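Lumlow Street Clothing Swap, August planning meeting
Notes by Greer Mackay

Present: Macarena Durán, Amancay Vergara, Geeta Kanaujia, Trinidad Painemal and me, typing as fast as I can. We got going at 6:40 once the hall keys turned up (they were in Geeta's coat the whole time, sorry Geeta).

Last meeting's notes
Read and agreed, with one fix. I had written that Trinidad would bring the clothes rails back to Tultcombe, and it was Amancay who offered. She did it, too, so thank you!

The hall
Macarena talked to the Ocampo Hall people and we can have the big room again, 10 to 4, same as last time. The fee is $200 and they want it up front. Everybody was fine with that. We do have to be out by 5 with the floor swept, and they asked very nicely that we please not tape signs to the painted doors again. I still think the tape came off pretty clean, but I was outvoted.

Tickets and tokens
This one took ages. Last time you got a token for every piece you brought, and some people walked in with a mountain of socks and walked out with all the coats. Trinidad wants two colors of token, one for everyday stuff and one for coats, boots and dresses. Geeta thinks that makes the front desk too slow and would like a plain limit of 12 pieces each. We went back and forth and I honestly liked both! In the end we voted for the limit, three to two, and Trinidad asked me to write down that she still prefers the colors. So there it is, Trinidad.

Sorting
Amancay ran through what we take and what we send back. Washed clothes only, no underwear, no single shoes (you would think that goes without saying). Sleeveless tops and summer things go on the rail by the windows, sweaters and anything heavy on the long tables. She'd like each hem and seam looked over before a piece goes out, and anything needing a stitch goes in the mending basket.

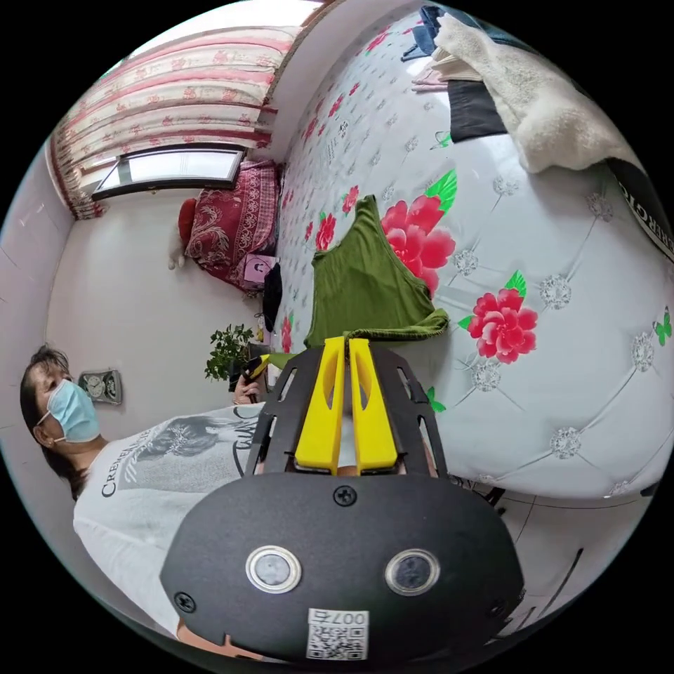 Olive-green sleeveless top, at the hem.

Mending corner
Geeta is happy to run it again and can bring her own sewing machine. She needs a second lamp and a lot more thread in dark colors. I have a lamp. Macarena is going to ask at Dekell, the fabric store, whether they'd give us their odd spools, and if they say no we'll just buy some.

Flyers
We're printing 3,000, which sounded like a crazy number to me until Macarena explained that the school takes most of them for backpacks. Trinidad is drawing the front. Please send her any wording changes soon, and no more arguing over the word "preloved," we are saying "used."

Leftovers
Still open. The shelter can take coats but has no room for the rest. Amancay is calling two other places and will email all of us.

Who's doing what
Macarena: hall fee, Dekell
Amancay: leftovers, rails
Geeta: mending corner, baskets
Trinidad: flyer
Me: lamp, these notes, snacks

We wrapped up at 8:15. Next meeting is at Geeta's place, and she says use the side gate.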